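Home Rooms Equipment Checklists Sign in

Table and Hat Stand Station – Monthly Inspection
3 min read

Site: Drarton, first floor workroom
Date: August 2022
Inspected by: Rawiri Costigan
Second check: Bjartur Hjaltadóttir
Last full inspection: May (Eifion Gittins)

Mark OK, Fix or Watch. Write a comment for anything other than OK.

1. Table
Top level, no rocking – OK
Bare wood edge free of splinters – OK
Leftover tape removed – Fix. Strip on the wooden edge at the right, by the corner of the foam board. Peel it off and wipe the residue.
Edge clips tight – OK. Left and right both checked by hand.

2. Foam board
Lies flat, corners not lifting – OK
Surface clean – Fix. Gray specks in one patch, dirt marks, and a dark brown spot on the left half. Brush first, then a barely damp cloth. The spot did not come out in May either.
Surface sound – Watch. A little rough. Replacement sheets are on the Kubiak order, 400 x 27 code, ask İlker if you can't find it.

3. Hat stand
Base ring sits flat on the board – OK
Upright straight and firm in the base – OK after tightening. It had a slight turn in it.
Coating not chipped – OK
Rod ends smooth, nothing to snag suede – OK
Stand set back from the table edge – OK

4. Hat
Brim stitching – OK
Holes in brim – Watch. Small ones, already on the May sheet. No change that I can tell.
Eyelet on side of crown secure – OK
Nap brushed – Fix. Use the soft brush from the Jesard kit, not the wire one.
Crown shape – OK. Some wrinkling when it is laid on its side. Put it back on the stand at the end of the day.

5. Cables and floor
Cables clear of the stand and of the hat brim – OK
Nothing across the walkway – OK
Chair stable – OK

Comments
Haziq Purba asked if the stand needs weight on the base. I lifted the hat on and off several times and it did not tip, so no for now – look again if we get a heavier hat.
The Skeltimska spare stand was not inspected. It is still in its box.
Items marked Fix to be closed before the next inspection. Initial beside each one.
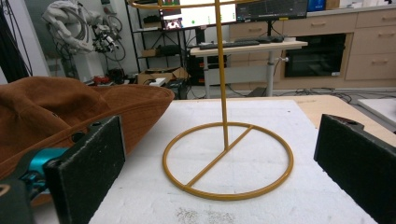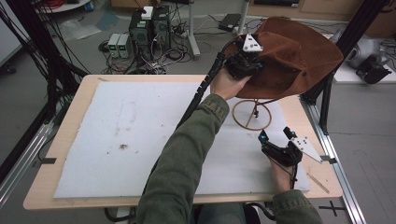
Hat, stand and foam board, items 2 to 4.

Questions about this checklist: Drarton workroom desk, ext. 2000
Back to top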